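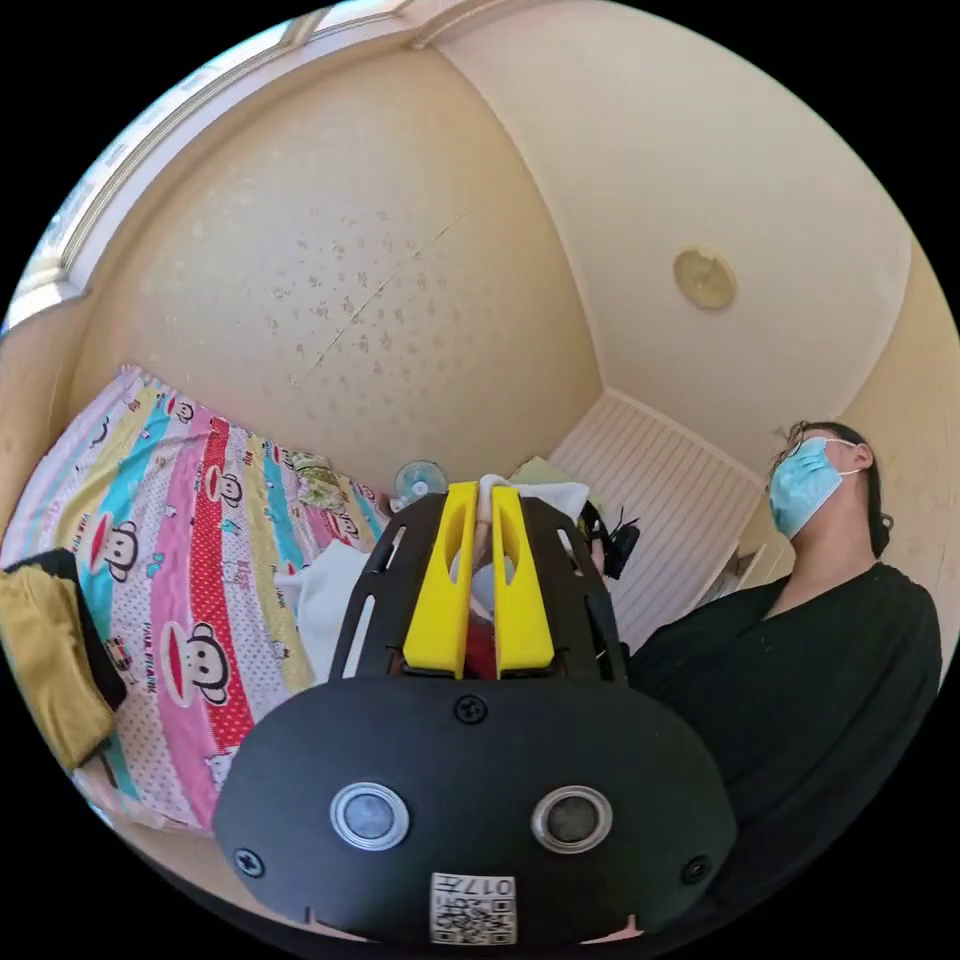

The survey of the Tadby well field began in March and was supposed to take 13 working days. Veikko Mäkelä had been sent by Declercq to measure the standing water level in each borehole and compare it with the figure in the county book. The method was simple. A weighted tape went down the casing until the buzzer sounded, the reading was taken at the rim, and the tape was wound back and wiped. He kept a private mark for readings he did not trust, a small red spot between two upright yellow strokes, made with wax pencils in the margin of the field sheet. By the end of the first week there were no such marks on any sheet.

Borehole 3 stood behind the closed dairy at Tillus. The county book gave its depth as 400 feet. The tape was 500 feet long. Mäkelä lowered it at the usual rate and the buzzer did not sound at the expected level, which was 61 feet, or at twice that. At 400 feet the weight should have gone slack on the bottom. It did not. He let out the rest, tied off the reel, and stood holding the line with two fingers. There was tension on it. He wrote "no water, no bottom" and made his mark.

He checked the buzzer in a bucket. It worked. He checked the tape against the steel rule in the truck, foot by foot for the first ten feet, and found no stretch worth recording. He lowered it again and got the same result.

The office at Trorotau asked for a repeat on a different day with a different tape. This was standard. The second tape arrived by van, still in its wrapper, with a calibration slip dated 6/13/18. He noted the date on the sheet. On the second visit the buzzer sounded at 61 feet and the weight went slack at 400. He pulled it up. The lower part of the tape was wet and carried a gray silt, fine, with no smell. He took a sample in a jar.

He then lowered the first tape again. No water, no bottom.

Both readings were entered. The form allowed one value per visit, so he used the remarks column for the other and continued on the back. Under "probable cause" he wrote "instrument," crossed it out, wrote "borehole," and crossed that out as well. The form was returned from Trorotau with a note asking him to choose.

He drove back out to Tillus on his own time. The dairy's gate had been chained, so he parked on the road and carried both reels across the field. He lowered the new tape first and left it hanging with its weight on the bottom. Then he lowered the old one beside it. At 400 feet the new line was slack and the old line was tight, and they lay against each other in the casing with less than an inch between them. He ran the old tape to its end and tied it off. After about a minute the line moved twice, a short pull each time, as a person might test a rope before trusting it.

He did not pull back. He recorded the time and the air temperature. He wound up the new tape, wiped it, and packed it in its case. The old one he cut at the rim.

Under "value" he entered 61. Under "equipment lost" he entered one tape, 500 feet, and under "circumstances" he wrote that it had been required elsewhere. Declercq deducted it from the March allowance of the following year.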